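Removing drive cage from old Dell tower, one screw or more?
Forum: Desktop Hardware > Cases and Cooling

slotbracket
Picked up a used Dell office tower last week for 16 dollars and want to put a bigger drive in it. The drive cage is a steel thing that sits over the top part of the board and I can't see how it comes out. There's a screw at the top of the bracket in the middle and a keyhole notch lower down. Is it just that one screw and then slide, or are there more under the front panel? The manual on the Dell site is a 404.

mrtinsnips
I had the same chassis, or close to it. One screw on the middle bracket, two more behind the front bezel. You have to pop the bezel first. Three plastic tabs on the left side, go easy on the bottom one.

pell_ohm
Mine had no screws behind the bezel at all. Take out the one you can see, push the cage toward the back half an inch and lift. If it doesn't move, then go looking at the front.

mrtinsnips
Depends on the year then. Mine was from the Ukbridge surplus store and they had a mix of everything. I wouldn't push hard on it until the bezel is off. I bent the lip on mine doing that and it never sat flat again.

pell_ohm
I never said push hard.

quietfan_12
Before anybody pushes anything, unplug the drive cables. The data cable goes into the underside of the cage and if you lift with it still connected you'll crack the plug. Same for the power lead. Also check the fan cable on the left. On these it's long and makes a loop near the wall of the case, and it likes to hook on the corner of the cage on the way up.

slotbracket
OK, bezel first, then the screw. What about the drive itself? I was looking at a 147 dollar Vestergaard or a Kornano that's 197. It's only for photos and backups.

quietfan_12
Get the cheaper one and put the difference toward a second drive later. One drive isn't a backup.

rackmount_ray
Disagree on the Vestergaard. I had one in a tower like this and you could hear it in the next room. The cage is bare steel and passes every bit of the vibration to the case. Rubber washers helped a little.

quietfan_12
Mine has run 12 months in a steel cage and I don't hear it over the case fan. Could be yours was a bad one.

rackmount_ray
Could be. I'd still pay the extra if the computer is going to be in a bedroom.

slotbracket
It's going in the hall closet so noise doesn't matter much. Leaning toward the Vestergaard. I have the side panel off now and will do the bezel tonight after dinner. Should I replace the data cable while I'm in there? The one it came with is long and black and runs all the way over to the right side before it gets anywhere.

pell_ohm
Keep it if it works. A long one is easier to deal with when you're putting the cage back in. Just tuck it away from the fan.

mrtinsnips
Agree with that one. And take a picture before you unplug things so you know what went where.

slotbracket
Can anyone tell me if this is the version with the bezel screws or the other one. I'll leave the cage alone until Tuesday if I don't hear back.

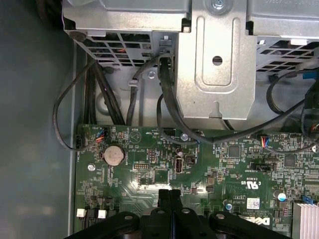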